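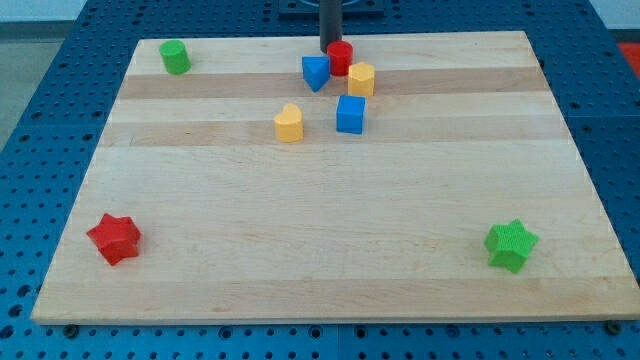

Have you seen what Caton is doing with its toy catalog this year? I only heard because my neighbor forwarded me the email, and I may have squealed a little in my kitchen. Caton (the toy and kids' clothing chain, if you don't have one near you) is asking its own shoppers to pick the cover of the holiday catalog. You send in a snapshot of your kids' favorite thing to play with, and shoppers vote on the one that gets the front page. It doesn't have to be something fancy or anything Caton sells. Plain colored blocks on a maple board, like the red cylinder and its friends up top, would be just fine to enter, and I'd probably vote for them over another talking dinosaur.

The contest is called Pai, after the pet parrot from the store's first newspaper ads, and it opened in March. The rules are short, thank goodness. You can enter 2 snapshots per household, you need to live in a state with a Caton store, and whoever sends the entry has to be a grown-up. When you sign up you get a number by email. Mine is 3047, so I've got plenty of company!

Now for the good part. The winner gets the cover plus a $1000 gift card, and the runner-up gets a $400 gift card and a spot inside on the page for preschool toys. I asked Iresha Dissanayake in Caton's marketing office if they'd fix up the winning picture to make it look more polished, and she told me they're leaving it alone apart from fitting the logo on top. "We've paid for very shiny covers before," she said. "Parents kept telling us their living room looked nothing like that." Mine sure doesn't.

Voting happens on Anow, the store's free app, and I'll admit I grumbled about downloading one more thing. It took me a couple of minutes, and you can turn off the coupon alerts under Settings (I did that right away). If you don't want the app, you can vote on paper at the customer service desk — just ask, because the ballots at my store were behind the counter.

Last year's cover went to Janaka Paul, a dad of twins who sent in a blanket fort held up with kitchen chairs. He told me the catalog page is still on his fridge and that he spent nearly the whole card on rain boots and puzzles. He's not allowed to enter again this time, but his sister is.

Caton's printer, Notimum, needs the cover by the end of summer, so voting closes before school starts. Entries stop sooner than that, and the cutoff is printed on your store receipt. I've sent in one picture so far and I'm still arguing with my six-year-old over the other one. She wants the bathtub boats, and I want the train set.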